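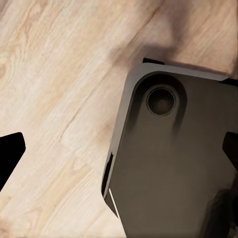 Figure 3. Wrist view from the simulated tabletop set, with both fingers in view.

4.2 What the clearance rule measures

Most written guidance on grasp testing in simulation asks for a stated clearance between the fingers and the object before closing, and leaves the reader to guess where that clearance is taken from. The draft practice note we worked from, circulated by Vesico in February, is no better. It speaks of "the object boundary" as if every object had one. In Figure 3 the fingers come in from opposite sides at nearly the same height, yet the left one lies over bare wood while the right one already overlaps the panel of the object. A tester who measures from the rim and a tester who measures from the panel will write down different numbers for this pose, and under the note as it stands both of them have followed the rule.

We are not convinced that a tighter wording alone would mend this. Vundura's internal rules are far longer than the Vesico note, and when Genalyn Bañez applied them to the same 1,104 rendered poses she still had to make her own choice in 888 of them. Length had bought very little. The rules named the cases their authors had met and were silent on tilted objects, which make up most of our set.

A second doubt concerns appearance. Several notes ask that the rendered surface be "realistic", and reviewers tend to tick this off once they see a knot and some grain in the wood. We could find no test behind the word. A surface may look like timber and still be given whatever friction value the scene file happened to hold, and in our audit 5 scene files had no friction value at all and fell back on the simulator's default. A rule that can be met by texture alone should not be counted as a rule about contact.

Shadow is treated just as loosely. Soft shadows near an object's corner can shift where an edge detector places the outline, but the Pakov checklist asks only whether shadows are switched on. Ayana Admasu reran 800 poses with them off and found that the pass marks moved in both directions, so we cannot say that either setting is the stricter one. The checklist's authors may have had a reason for their choice. They do not give it.

For the rest of this paper we report clearance from the outermost surface of the object mesh, along the closing line of the fingers, and we publish the scene file beside each result. We make no claim that this is the right convention. It can at least be repeated by a group that disagrees with us, and the Mkhize results discussed in Section 5 could not be.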